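Hot water cutting out on the Rerora heater: my log so far

Started Sunday evening, still open
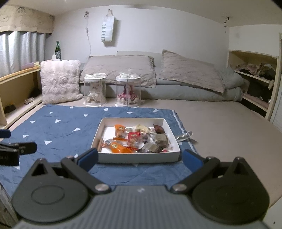

Does the heater need the mains electric on to make hot water? Only for the display and the spark, so if the screen is lit, the power side is fine.

Right, so what it does. I turn the shower on, it fires up, lovely and warm for a bit, then the flame drops out and the screen shows 14. Turn the tap off and on again and away it goes as if nothing had happened! The Wedine booklet says 14 is "flow low", which could mean all sorts.

First go: cleaned the shower head. It was badly furred up (our water is awful), so I left it in vinegar overnight. Bit better, still cut out.

Second go: took out the little mesh filter on the cold inlet. Full of grit. Rinsed it, put it back, got a drip from the joint and had to do it again with a new washer from Buko. Ran it for almost 24 minutes after that with no fault, so I got rather pleased with myself.

Next morning, 14 again. Grr.

Third go: turned the dial down from 80 to 60 per cent. Cooler, obviously, but it stays lit if I don't mix in any cold. As soon as I do, out it goes. So I'm now thinking the cold side is pinching the flow, and the mixer cartridge is next. Ross do one that should fit, and I've ordered it.

Kitchen tap has been fine throughout, by the way. If anyone's had this with the same heater, did you change the cartridge or the flow sensor?

Status: waiting for part.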